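Notes on Automation in the Packing Room

I have managed the packing room at Skostcombe for long enough to have formed opinions about it, and in May I was asked by several readers of this blog to set them down. The views below are my own and should not be read as a statement by the company.

Our site handles small gift orders and customer returns. Most of them are mixed: soft goods, small household articles, things wrapped in tissue that must be lifted clear before anything else can be done. For many years this work was carried out entirely by hand at one long row of stations. We now operate three robot stations alongside the manual ones, under a program the company named Lumura. They sort and pick. Packing and final inspection remain with people.

The decision was announced at a staff meeting at 7 in the morning, which was a poor choice of hour for news of that kind. Several employees assumed that their positions would end. No positions have ended to date, but two were left unfilled when their holders moved to Geremar, and I believe it is proper to say so plainly. A vacancy that is never advertised is also a change in employment, and the people who remain on the shift notice it.

The nature of the work has altered more than the number of people doing it. Aba Nartey, who had packed by hand since before my own appointment, now supervises the robot stations during the early shift. She clears stoppages, decides which items should be withdrawn and sent to the manual row, and records each case. In the first month she recorded 679 stoppages. A large share involved tissue paper, which folds over the article beneath it and changes shape whenever it is touched. Soft items with cords or straps came next.

Her log has become the most useful document in the department. It was at first treated as a list of faults for the supplier. At the request of Martti Kuusisto, our shift representative, it is now reviewed with the operators present, and their remarks are entered next to each case. I would recommend this arrangement to other sites. The operators knew from the outset that a half-opened wrapping is harder to deal with than a closed one, and the incoming trays are prepared differently as a result.

There are matters on which I remain dissatisfied. The supervising role carries greater responsibility, and the pay grade was adjusted only after a delay of several months. Training was arranged for the early shift and then shortened for the late shift. Helmi Honkanen raised this in writing and was correct to do so. The late shift has since received the remaining sessions.

I should also mention the quiet. At the manual row people talk while they work, and new employees learn a good deal that way. An operator at the robot stations stands alone for long periods – attentive, but with little to say to anyone. We now rotate every two hours, a proposal of Tuulikki Leinonen's, and the operators have asked that it be made permanent.

The target for the coming season is 2,000 items per shift across both rows. I consider it attainable if the rotation is kept and the vacancies are filled. A further note will follow once the late shift has completed its own review of the log.

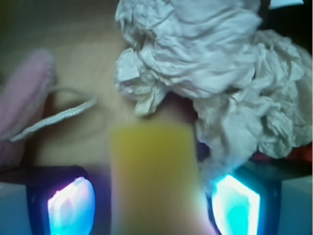 Between the gripper fingers, a yellow item, with crumpled white tissue beyond it.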